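The Wandering Cube: Table Days at Staltora

Gallery, May

Welcome back to the Staltora pages! If you have only ever seen our finished clips of Campos tidying a table, this gallery shows you the part that comes before, with people doing the tidying by hand so that a robot arm can learn it from them. We love this work. It is fiddly, it makes your forearms ache and there is always somebody else's session going on across the room, and we would happily do it every day of the week.

It is also the month when a lot of it went wrong, so this page is longer than our usual ones.

The kit for this round was the Skirka set: a pair of hand-held grippers, one for each hand, with a white marker cube on top of each. Our tracking program, Prullalel, looks for the printed squares on the cube and works out where the gripper is and which way it is pointing. Campos then gets the recordings and has a go at the same movement. Pick the thing up, put it on the plate, let go, hands clear. Lovely and simple, and very satisfying to watch when it comes off.

By the middle of May we had 3,747 recordings from the round table on the upper floor, and we were feeling pretty pleased with ourselves. Then we ran the first proper batch on Campos. It went for the plate with great confidence and came down beside it, on bare table, hard enough to trip the force limit and stop the arm. We reset it, cleared the area and tried once more at slow speed. Same spot, same stop. So we put Campos to bed for the afternoon and went back upstairs to look at how the recordings were being made. 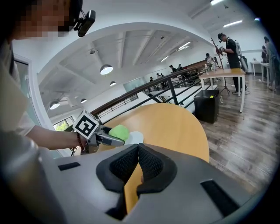
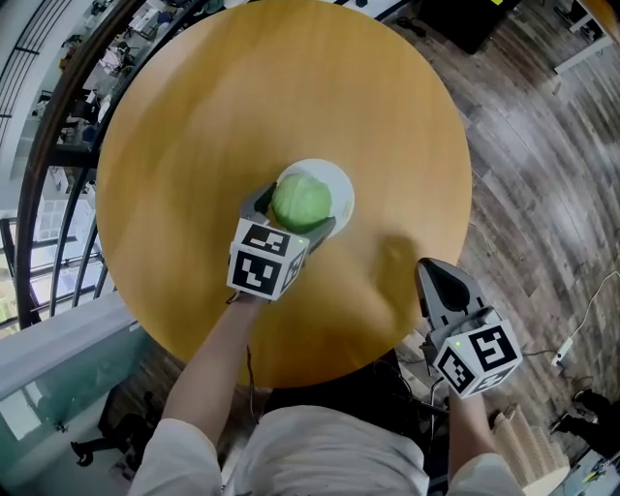 Plate work at the round table, with both grippers of the Skirka set in play: first across the tabletop towards the stairs, then looking down on it.

It took us far too long to find the fault. We began with the cameras, which were fine. We moved on to the lighting, as the lamps and strip lights up there can put a shine on almost anything, and lost most of a morning to that. Prullalel gave us no help whatever! As far as the program was concerned every cube was found, every square was readable and every track was smooth. All green ticks, right down the page.

The trouble was under the left cube. It sits on a small post and is held by one screw, and the screw had worked itself slack. You couldn't see it by looking and you couldn't feel it by lifting the gripper. But hold the body firmly in one hand and twist the cube with the other, and it turned a tiny bit and stayed where you had left it. Each time the fingers closed on something with a bit of weight, the cube crept round. Prullalel carried on reporting the position of the cube perfectly well, and the fingers were somewhere else.

We dug out the checking clips and went back through them in order. The first 76 sessions are good. After that the left side starts to drift, only slightly to begin with, and the later it gets the worse it looks. The right cube never moved at all, so anything done with the right hand alone can stay. When all the sorting was finished we had 2,560 recordings we trust, and the remainder have gone into a folder called "twisty" until we decide whether they can be rescued. (One half of the team says yes, the other half would like the folder deleted before anybody uses it by accident.)

Things we changed

Twist test. Before each session both cubes get a gentle twist by hand. If one gives, the gripper goes back on the bench and the other pair comes out. It takes seconds, and we are a little embarrassed that we weren't doing it from the start.

Second screw. The posts now have a second hole and a second screw, plus a line of paint across the joint so that any movement shows up. The paint is bright pink. It was what we had, and now we are rather fond of it.

Corner tap. At the beginning and end of every session you touch both sets of fingertips to a fixed mark on the table and hold still for a moment. If the two readings don't agree, Prullalel flags the session and it stays out of the main set until a person has looked at it.

Shorter sessions. The worst drift was always in the long ones. One of them ran for 62 minutes with no break, which is too much for the screws and far too much for the wrists! We stop at half an hour now and swap hands, people or jobs.

Campos goes slowly first. This is the safety one and it matters most to us. New recordings are played at low speed with the arm's area clear, and somebody stands with a hand on the stop button throughout. The force limit did exactly its job on the day and the table came off with a small dent, but that arm was sure it was over the plate. Had someone been reaching in to move the plate along, it would have gone for the same spot with their hand in it. Reaching in while the arm is powered was already against our rules. It is now on a sign as well, at eye level, in very large letters.

Cables. Nothing to do with the cube, but while we were going over everything else we walked the floor too. When you are wearing a head camera and have a gripper in each hand, you don't look at your feet much, and you can't grab a rail in a hurry either. Leads get tidied to the wall before anyone kits up, and the person recording has a partner who watches the floor for them.

Where it stands now

The left gripper has been back at the table since the repair and has passed every twist test so far. We are recording the plate task again from the beginning of the bad stretch, and the new clips look gorgeous, with nice clean grasps and both hands agreeing at the corner tap each time. Campos has had a small taste of them at slow speed and put its first item on the plate to a very loud cheer from upstairs. Full speed will wait until the whole set is in.

If you use marker cubes on anything hand-held, do go and give yours a twist. And if you have a better way of fixing them than two screws and pink paint, please write to us through the contact page, we would love to see it!

Next gallery: cups, lids and a great deal of mopping up.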